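Wrong square, wrong cube: how a tape grid tripped up a two-arm robot cell

Short version first: one of the robot cells at Brastance had a near miss in March. Two arms headed for the same square at the same time, and the software that was supposed to make one of them wait didn't. No one was hurt, nothing expensive broke, and the cell was back up after five days. But the reason it happened is a really good one (if you like this sort of thing, and I do!), so I drove over to Skinton to hear about it.

The job itself could not sound more harmless. Two arms share a table, pick up colored cubes and put them down in squares marked out with blue tape. Idalina Neves looks after the cell, and she told me they use it to test the scheduling program before it goes anywhere near a customer's line. The program is called Prestolum. It decides which arm gets which cube, and it's meant to lock a square the second one arm claims it.

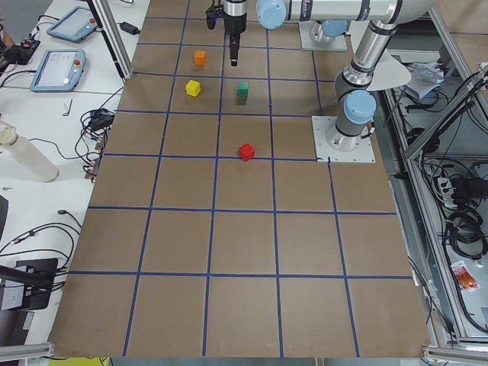
The shared table at Brastance, with cubes set out on the taped grid. Photo: Brastance

On the afternoon of the fault, the cell was on run 701 of a planned 883. The right arm had claimed a square near the middle and was coming down for a cube. The left arm asked for a square too, and Prestolum thought it was a different one, so it said yes. Both arms went in. They came within 69 millimeters of each other before Neves hit the emergency stop. She'd been standing at the pendants eating a sandwich, by the way, and she says she never did find out where the sandwich went.

So what was wrong? The grid. Or more exactly, what the program believed about the grid. Prestolum keeps its own map of the squares, and that map gets set up when the tape goes down. The covering had been replaced the week before and taped again by hand, and the new lines didn't land quite where the old ones had. The cameras saw the new lines. The map still had the old ones. For most of the table the difference didn't matter at all, and 700 runs went by without a hiccup. Then a cube ended up right on a line.

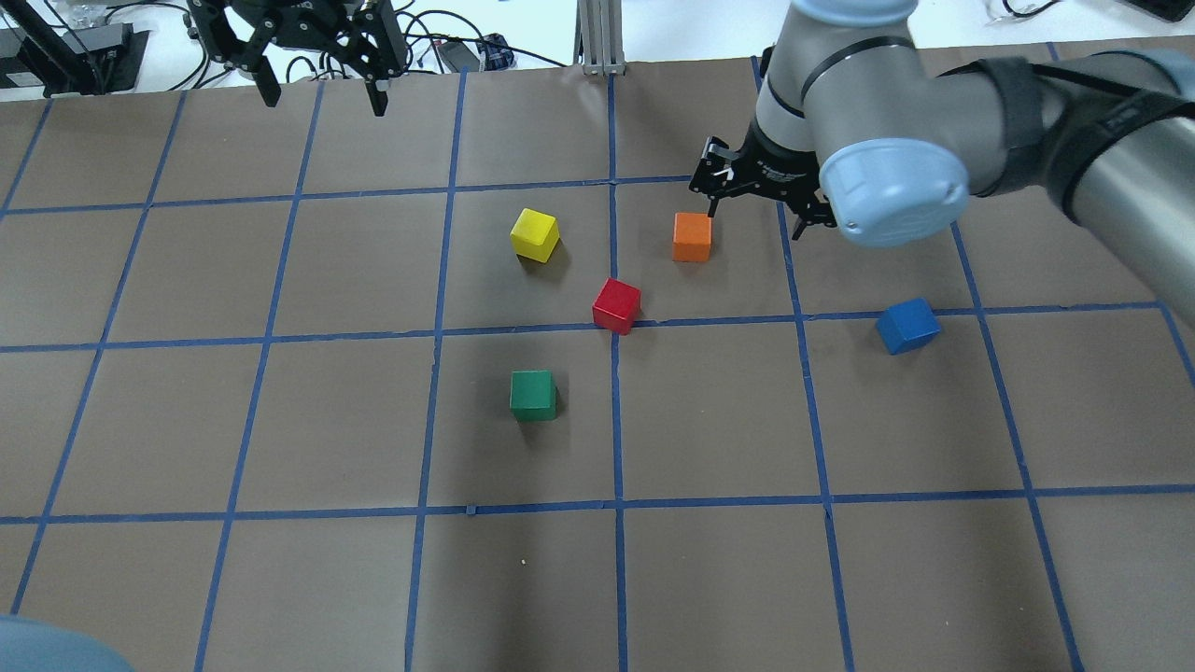

Cubes don't always sit inside a square. The red and blue ones are on the tape lines.

A cube on a line has to belong to somebody, and the program handles that by giving it to whichever square holds its center point. Fine, except that one part of Prestolum was working from the camera and another part from the old map, and they gave the same cube to two different squares. Two squares, two locks, two arms on their way. I asked Neves if there wasn't a second check, something simple that just watches how far apart the arms are. There was – and it was set to give a warning only. A contractor, Morais, had turned it down during an earlier round of tests when it kept stopping the cell for no good reason, and it never got turned back up.

Celeste Henriques runs safety for the site, and she was a lot less amused by all this than I was. "The lock is a scheduling tool," she told me. "I don't want to hear it called a safety function again. The distance check is what keeps the arms apart, and it was sitting there writing warnings into a log." She went back through that log and found earlier warnings from the same set of runs, all of them in the middle of the table. Every one had been marked as read. She wouldn't tell me who by, and I did ask!

The changes they've made are pretty plain. The distance check stops both arms again, and changing it now takes two sign-ins. Any time the covering or the tape is touched, the map has to be set up from scratch before the program will start a run. And both halves of Prestolum now read positions from the same place, so a cube can't be in two squares at once, at least on paper.

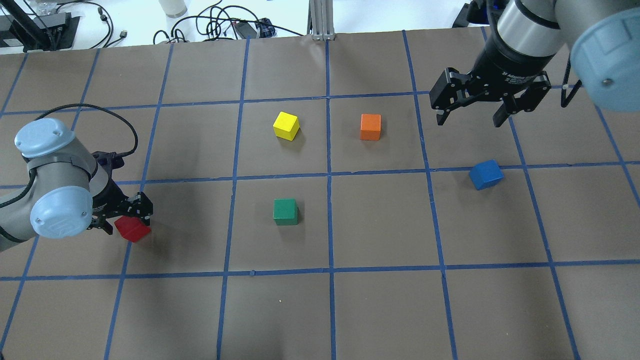

The left arm with the red cube in its gripper, and the right arm with its gripper open. Photo: Brastance

Neves also wants more cubes placed on the lines on purpose. The old test plan put nearly everything neatly inside the squares, and she thinks that's a big part of why the bug hid for so long. Henriques has agreed, as long as somebody stays within reach of the stop button for all of those runs.

Brastance hasn't put Prestolum on any customer's line yet, and a spokesperson said that won't change until the full set of 883 has been run again from number one. Morais didn't answer my emails. If they do, I'll add what they say here.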